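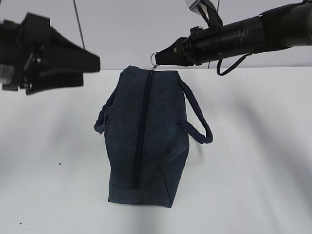

Aus der Handelsabteilung kam gleich zu Beginn der Sitzung der Einwand, der Titel verkaufe sich seit Jahren über die Stammkundschaft, und ein neuer Mehrspielermodus werde daran wenig ändern. Der Einwand wurde zu Protokoll genommen. Ich halte ihn hier fest, weil er den weiteren Verlauf des Vormittags bestimmt hat.

Gegenstand der Beratung war die Verschiebung von »Wenidano« auf das zweite Quartal. Das Studio Říha hatte um zusätzliche Zeit für die Überarbeitung der Netzwerkfunktionen gebeten. Der Verlag Pronley stimmte dem Antrag unter der Bedingung zu, dass die Fassung für Heimkonsolen und die Fassung für Rechner am selben Tag erscheinen. Eine gestaffelte Veröffentlichung, wie sie beim Vorgänger vorgenommen wurde, ist damit ausgeschlossen.

Zum Preis bestand keine Einigkeit. Vorgesehen sind weiterhin 49 Euro für die Grundausgabe. Der Vertriebspartner Welldale regte eine erweiterte Ausgabe mit zwei zusätzlichen Kampagnen an, wollte sich zur Höhe des Aufschlags jedoch nicht äußern. Die Entscheidung wurde auf März vertagt. Ich habe dazu angemerkt, dass die Händler ihre Bestellungen erfahrungsgemäß vorher abschließen und wir mit einer vorläufigen Angabe in die Gespräche gehen müssten — eine Antwort darauf steht aus.

Am Nachmittag, gegen 15 Uhr, Durchsicht der Rückmeldungen aus der geschlossenen Testphase. Es liegen rund 1.000 ausgefüllte Fragebögen vor. Beanstandet werden vor allem die Wartezeiten bei der Spielersuche sowie die Menüführung mit dem Controller. Die Einzelspielerkampagne wird überwiegend positiv beurteilt, die deutsche Sprachfassung dagegen uneinheitlich. Bei der Auswertung fiel auf, dass mehrere Teilnehmer eine ältere Version bewertet hatten. Die betreffenden Bögen sind gesondert abgelegt und werden in der Zusammenfassung nicht berücksichtigt.

Der Entwurf der Pressemitteilung zur Verschiebung ist an Říha gegangen. Der zweite Absatz muss noch gekürzt werden, und die Formulierung zur Rückerstattung von Vorbestellungen bedarf der Freigabe durch die Rechtsabteilung. Wiedervorlage morgen früh.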